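Home News People Workshops Archive Contact

A cupboard with room on top: an afternoon with Boris Hájek

2021-07-23

Print this page | E-mail this to a friend

Boris Hájek puts the kettle on before he has properly shaken your hand, and he goes on talking over the noise of it, so that the first few minutes of our conversation are lost to me for good. By the time I had found my pencil he was already deep into hinges. I had come to Warnatport to ask him about cabinets, and he has been building and repairing them here long enough that I suppose he felt no need to wait for the question.

"People come in and they say, I want a cabinet," he said, setting down two mugs and a plate of poppy seed cake. "And I say, very good, what is going in it? And they look at me as if I'd asked what color socks they wear! But I have to know. If it's plates, that's one thing. If it's winter blankets, that's something else. And if they tell me it's for a bit of everything, well, then I know we'll be sitting here for a while, and I cut more cake."

He learned the work from Vlastimil Jireš, whose shop on Katavska Street was a place of few words and a great deal of sweeping. Boris swept there for most of his first year. He was allowed to sand in the second, and it was well into the third before he made a door that Jireš agreed to hang.

"He ran his thumb down the edge of it and gave it back to me," Boris remembers, laughing. "Didn't say a thing. I took it away, I worked on it, I brought it back, he ran his thumb down it again. We did that for two days. And then one morning I came in and it was on the cabinet. That was all the praise I got, and I can tell you I walked home about a foot off the ground."

Doors are still what he likes to talk about most. He likes a recessed panel with a raised border around it, the sort your grandmother's wardrobe probably had, and he likes it partly for the looks and partly for the way it behaves. A wide flat piece of solid wood will swell and shrink with the weather, he explained, and if you hold it loosely inside its border it can do as it pleases without splitting anything. He drew this for me on the back of an envelope – the drawing was very good and I wish I had thought to ask for it.

Then there are handles, on which he has strong feelings. He can't stand a handle that makes you pinch. He wants one you can get your whole hand around when your other arm is full of tablecloths, and he prefers them long, upright and close to the middle, where the two doors meet. "Your hand goes there anyway," he said. "Watch anybody walk up to a cupboard with two doors. They don't study it, they just reach for the middle." He will put a dark handle on light wood whenever a customer lets him, and he says that most of them do once he has held one up against the door so that they can see it.

I asked whether he had a favorite among the pieces he has worked on, and he got up and walked to the window and back before he would answer. There was a sideboard for the reading room at Daltari that he was fond of, and a linen press for a family named Magyar that took him the better part of July and had to go up a staircase on its end. But what he kept returning to was the plain tall cabinet with doors below and an open compartment on top, which he thinks is the most useful piece of furniture a small room can have.

"The bottom is for the things you don't want to look at," he said. "Everybody has those. You shut the doors and you have a nice evening. And the top is for the things you'd miss if they were put away. Books, usually. I always say books, but you don't need very many. Leave a little air! A shelf that's crammed full, you stop seeing it."

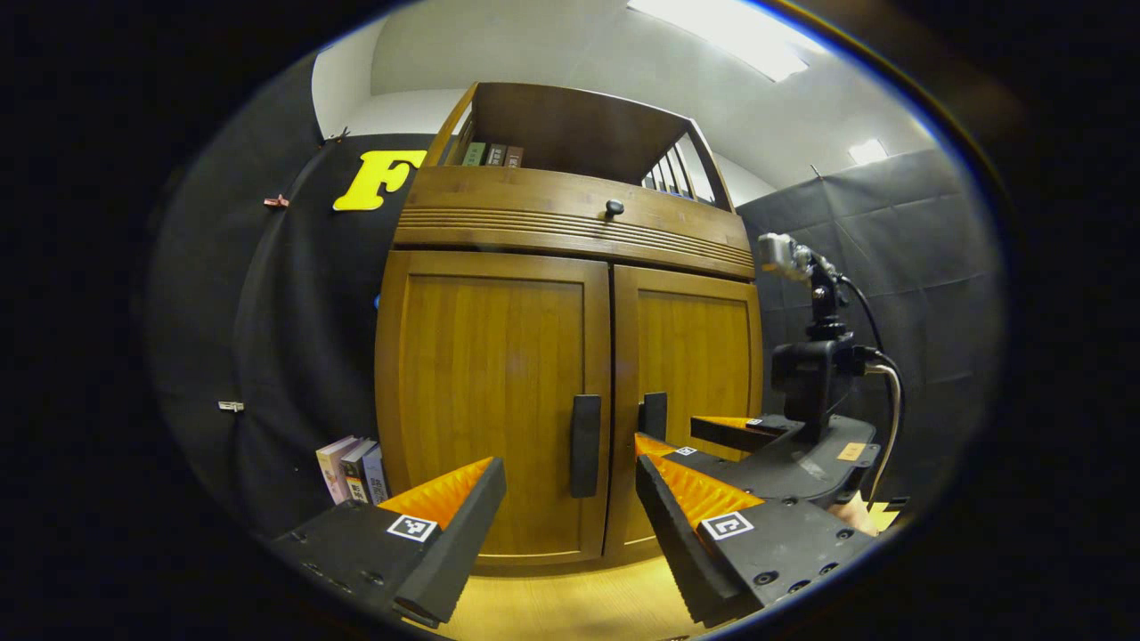
He is just as particular about the trim, and he has a soft spot for a few parallel grooves running across the front above the doors. It is slow work if you do it by hand, and he does it by hand. The trick, he told me, is to cut the first one dead straight and to have had your breakfast beforehand. A small round knob somewhere up there pleases him too, and so does a slatted side on an upper shelf, with upright bars that let you glimpse what is standing behind them. "It gives the eye something to do," he said. "Solid sides are fine, I make plenty of solid sides. But with bars you get a bit of light through, and you see the colors of the books from across the room."

On the care of such a cabinet he is relaxed, which surprised me. He uses a soft cloth, barely damp, and he follows the grain. Bamboo he treats much as he treats wood, though he warns against leaving any puddle standing on it. He doesn't hold with strong polishes, and he keeps a cabinet out of the direct path of a radiator if there's anywhere else at all to stand it. When a door begins to sag he asks people to please try the screws before they telephone him. "I come out, I turn one screw, and then they want to pay me for it, and I'm embarrassed, so I stay and have coffee. That's half a morning!"

We had by this time finished the cake. Boris reckons he has hung around 300 doors since he left Katavska Street, and he still runs his thumb down the edge of every one. He has an apprentice starting in the fall, and I asked if she would be made to sweep for a year.

"No, no," he said. "A month, maybe. Then we'll see what her sanding is like."

Print this page | E-mail this to a friend
Shared 798 times | 3 comments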